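Rornolik Modular Shelf and Drawer Unit
Section 4: Loading, Sorting and Labeling the Drawers 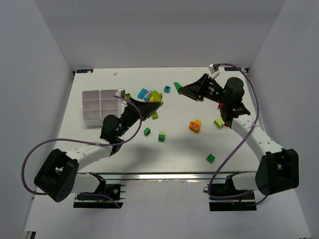 Read this section after the unit has been assembled and fixed to the wall as shown in Section 3. Do not load any drawer until both wall brackets are tight. The drawers are meant for small, light items such as craft supplies, hardware and game pieces. Toy building bricks scattered over the middle of a white tabletop are a typical starting load, and the steps below use bricks throughout. For other contents the steps are the same, but check the weight limits at the end of this section first.

4.1 Before you start

You will need the drawer inserts (bag C), the label sheet, a soft cloth and a flat surface at least as wide as the unit. Wipe each drawer with the dry cloth. Plastic dust left over from molding can keep the labels from sticking.

The standard unit has 21 drawers. The tall unit, model 3205, has the same drawers plus an open shelf at the bottom. The shelf does not take inserts.

4.2 Fitting the inserts

1. Pull the drawer out until it stops. Lift the front edge and slide the drawer free.
2. Set the drawer down with the handle facing you.
3. Hold the insert with the notched side down. Press it into the slots until it clicks on both sides.
4. Tip the drawer forward slightly. If the insert moves, take it out and turn it around.
5. Put the drawer back on its runners and push it in all the way.

Note: Inserts from the older Studato unit are slightly narrower. They will go into the slots but will not lock.

4.3 Sorting

1. Spread the pieces out in one layer. Large collections should be done in batches.
2. Take out anything broken, sticky or wet. Washed pieces must be left to dry overnight.
3. Sort by shape first. Sorting by color looks good, but small parts are hard to find among large ones of the same color.
4. Put the most common shapes in the middle rows and the rare ones at the top.
5. Fill each drawer to the line molded on the inside wall. Pieces above the line will catch on the drawer above.

CAUTION: Small parts are a choking hazard. Keep loose pieces and the empty insert bag away from children under three.

4.4 Labels

1. Peel one label at a time, starting at the corner with the cut.
2. Line up the lower edge with the groove on the drawer front.
3. Press from the center outward and hold for a few seconds.
4. Wait one hour before writing on the label. Use a permanent marker.

To remove a label, warm it with a hair dryer on the low setting and lift it from one side. Do not scrape with a blade.

Replacement sheets are sold under part number 131. Sheets bought before September have the old square labels, which cover part of the handle on the Nondon version of the unit. Trim them along the dotted line.

4.5 Weight limits

Single drawer: 3000 grams
Top panel: books and boxes only, no plants
Open shelf (tall unit): see the plate on the back

WARNING: Never open more than three full drawers at once, even when the unit is fixed to the wall.

If a drawer drags after loading, empty it by half and try again. If it still drags, the runner is probably bent. Go to Section 6, Replacing a Runner.

Text: Oliwia Czerwiński. Revised July 2018.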